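Purlow Textile Reuse Project
Interim progress report to the Tóth Fund
Friday, February 21, 2025

1. Period covered

This report covers the first half of the grant, from September to the end of last month. It follows the headings in the grant agreement. The accounts are attached separately and are not repeated here except where a change in spending affects the work.

2. What the grant is for

The grant pays for sorting, washing and folding donated household cloth at our unit on the Nirkodus estate. Tea towels, napkins, cleaning cloths, pillowcases and small table linen come in mixed and often creased. They go out in folded packs to hostels, day centres and community kitchens. Cloth too worn to use is cut down for rags or sent for fibre recovery.

The grant also pays for time spent on the folding stage itself. In our application we said folding was the slowest part of the process and the part where packs most often failed a check. That is still the case, although the gap has narrowed.

3. Cloth received and sent out

We took in 4,000 pieces in the period. Of these, 3,000 were fit to wash and pass on. The rest went for rags or fibre recovery, apart from a small amount of heavily stained table linen which we are holding until we have tried a longer soak.

So far 2,000 pieces have been folded, packed and delivered. The remaining 1,000 are washed and on the shelves waiting to be folded. We had expected that backlog to be smaller by now. Most of it built up in the weeks before Christmas, when two large hotel donations came in close together and the second dryer was out of use for part of the time. The dryer has been repaired under warranty.

The hotel donations were good quality but nearly all white, and our partner kitchens prefer coloured cloths so they can keep cleaning and food use apart. We have asked Trastunow Laundry, which passes on most of our hotel linen, to let us have more coloured stock where it can. The first mixed load arrived in January.

4. The folding tables

The layout of the folding area was changed in the autumn. Previously everything was folded on one long bench beside the dryers, which meant clean cloth was being handled next to lint and people were reaching across each other. Folding now has its own white tables at the far end of the unit, away from the machines.

We cover the folding surface with brown paper. It comes on a wide roll, it is cheap, and both white and coloured cloth show up well against it. Loose threads and fluff stay on the sheet and go out with it when it is changed. We did try a wipe-clean plastic cover first, but thin cotton clung to it and corners were hard to pick up. The paper does wrinkle when it is leaned on, and the sheets are currently lasting less well than we hoped. We are looking at a heavier grade.

5. Folding method

All small cloths are now folded the same way. The cloth is lifted by its corners, held clear of the paper until it hangs out, and then laid down and folded in half twice. The last fold is pressed flat by hand for packing.

Finding the corners is what takes the time. A cloth straight from the dryer basket is usually bunched up with at least one corner tucked inside, and if it is lifted by an edge instead it comes down skewed and has to be picked up again. Blue cleaning cloths are the worst for this as the fabric is soft and does not hold a shape. Napkins with a stitched hem are the easiest. Shaking cloths out before they go into the basket has helped a good deal and is now part of the unloading routine.

We tested the method on a batch of 200 mixed cloths in January. Packs from that batch stacked squarely and none had to be opened and refolded at the packing check. A second test using only soft cleaning cloths is planned for the spring — we do not expect it to go as smoothly.

6. Feedback from partner sites

Two hostels and one community kitchen have returned comments. The kitchen asked for smaller packs, as it has one narrow cupboard for linen. Both hostels said the folded size suited their shelves. One of them reported a musty smell in a single pack, which we traced to cloths packed before they were fully dry. Drying times for thicker items have been lengthened, and packs are now left open overnight before they are sealed.

7. Spending

Spending on paper and packing bands is above budget, and spending on transport is below it by a slightly larger amount, mainly because Trastunow has been delivering to us on its own rounds. We ask the Fund to agree to this underspend being moved to consumables for the second half. No change to the total is requested.

8. Next period

The first job is to clear the shelves. We have set aside extra folding sessions for this and have told donors that large loads should be booked in ahead. We will also bring in a smaller pack for sites that want one, settle on a grade of paper, and decide whether pillowcases should stay on the same tables or have a separate one, as they take up most of the surface when laid flat.

The final report will use the same headings, with the results of the second folding test added under section 5.

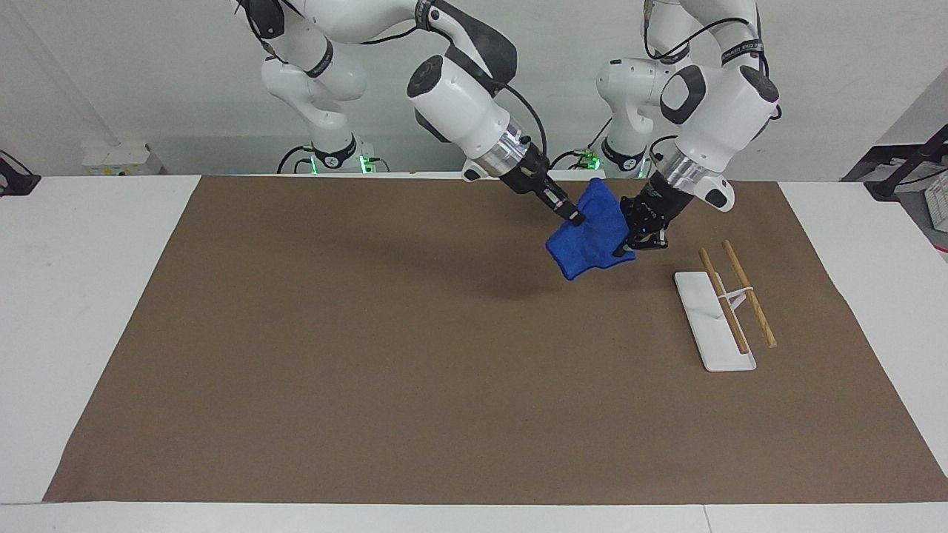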